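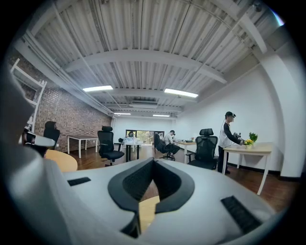

The long room, white crossbeams under the metal ceiling

Search the archive Search this list Advanced

Filed under: Members' list > Buildings and rooms > Acoustics

Re: Echo in the rehearsal room

Tamás Lakatos wrote on 11 February 2023:
> We moved the choir from Orbán Street to the Urel building in August and
> the sound is still a problem. The altos can't hear the basses, and
> anything fast turns to mush. Plarnero quoted us 1,279 for ceiling
> panels, fitted. Is that worth it, or should we start with curtains?
> Lionel, I think you went through this with the Pustetti singers.

Tamás,

We did. I would hold off on the panels until you have tried moving people. We had the basses along the back wall and the altos at the far end, about 17 feet away. We put the basses in the middle, right behind the altos, and half the complaints stopped that same evening.

Curtains help with the top end, so consonants get clearer. They do very little for the low notes. Ours are heavy wool, hung 2 inches off the wall and gathered, not pulled flat. Flat ones did next to nothing.

If you do buy panels, ask Plarnero how thick they are. Thin foam is a waste of money for singing. Also ask who takes them down if you leave, as our lease made us patch every screw hole.

One more thing - test with the full choir. We clapped in an empty room and got all worried, and with 50 people in it the echo was much shorter.

I still have the old seating plan if you want it.

Lionel Besson

This site uses cookies to keep you signed in. Accept Manage settings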